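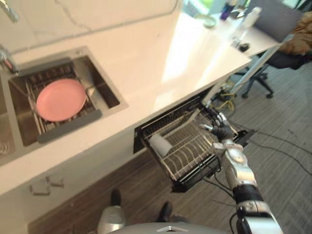 October. Entry for the infusion unit diary, Kudton site.

The unit opened at 8 with all chairs in service. Overnight messages were read and answered before the first patients were seated. The pharmacy reported that the morning preparations would be released on time, and they were, with the exception of one bag returned for a label correction. The corrected bag was received within the hour and the treatment went ahead as planned.

The main business of the day was the iron infusion pathway, which Kudton has been running under the Pritel protocol since the summer. Until then, patients with iron deficiency anemia who could not tolerate tablets were referred to Drurnska and waited there behind the transfusion list. The two groups are now kept apart. The unit considers this a sound arrangement, although it has moved a good deal of paperwork onto the nursing desk, and the desk has said so in plain terms.

At the morning review it was agreed that the referral form is still too long. Referring offices leave the second page blank in many cases, and the second page is where prior reactions are recorded. The form will be cut to a single page, with the reaction history placed directly under the patient's weight. The revised form goes to Drurnska for comment first. Marulanda has asked to see it as well and will be sent the same draft.

There was a longer discussion on ferritin. The Pritel protocol asks for a ferritin level and a transferrin saturation before the first infusion. Several recent referrals carried a ferritin result alone, and in two of these the patient also had an active inflammatory illness, so that a result in the normal range could not be taken at face value. Both patients had the missing test drawn this morning. The desk has been instructed to return any referral without both results on the day it arrives. The author of this entry supported the measure but noted that it will be unpopular with the smaller offices for a month or two.

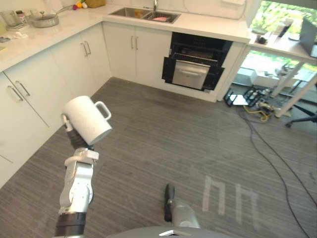

Why is ferritin alone not enough for these patients?

Ferritin rises with inflammation, so a patient can be short of usable iron while the ferritin result looks normal. The transferrin saturation is read beside it, and the two together give the referring physician a better basis for the decision.

The above wording was approved for the patient leaflet with one change. "Usable iron" was queried as too loose, and was kept after discussion, as the alternatives were harder to read. The leaflet will also carry a short passage on stopping iron tablets before treatment, which is the subject most often raised by telephone.

Early afternoon was quiet. One patient reported flushing and tightness across the chest shortly after the infusion began. The infusion was stopped, the physician attended, and the symptoms settled without medication. It was restarted at a slower rate and completed. The event has been entered in the log as a minor infusion reaction, and the patient was given written advice before leaving. Observation was extended for this patient only.

The stock check followed at 3. The storage cabinet was within range throughout. The order for cannulas is late again – the supplier now says next week – and Marulanda has agreed to lend us a box if it is needed. The unit has lent to Marulanda on two occasions this year and does not expect any difficulty.

A note on the follow-up blood counts. These are due at the interval set out in the protocol, and too many are being drawn early, when the ferritin is still high from the infusion itself and tells the physician very little. The appointment letter gives the correct date, but in small type at the foot of the page. The date will be moved to the top. The author will draft the letter tomorrow and leave it at the desk for signature.

The last patient left at twenty past five. Handover to the evening line was completed, with one call outstanding to Drurnska concerning a transfer.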